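Open Day at the Old Mill in Drerkach

We had been meaning to get to the Drerkach open day for years, and this March we finally packed sandwiches and went. The drive from Ogola took 46 minutes, the last stretch behind a very patient tractor, and we were there by ten.

The mill now houses the Hulo repair and reuse center, with a tea room upstairs (go early for the plum cake!). There are 3 floors, and we started at the bottom with the computer benches.

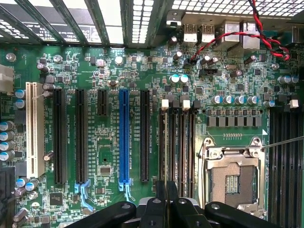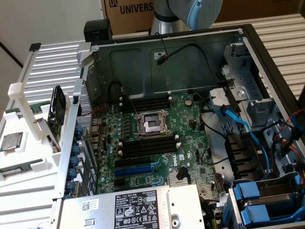
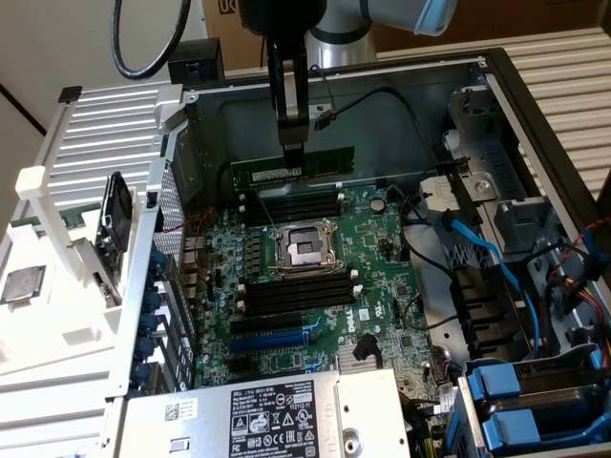

My own weakness is old looms, so I was up the stairs to the Vokis weaving room before my husband had his coat off. They have 2 looms working and let visitors try a few rows, which I did, badly and very happily. The lady beside me was threading hers with her nose almost on the cloth, and it put me in mind of that green motherboard downstairs, with all its tiny parts packed so close together. My striped wool had far more room, and I still lost my place twice. The blankets were 70 dollars, soft and heavy, and one in moss green came home with us.

Parking is in the field behind the mill, so bring decent shoes. The tea room stops serving at four, and the river path is open until dusk if you'd like a walk before the drive back.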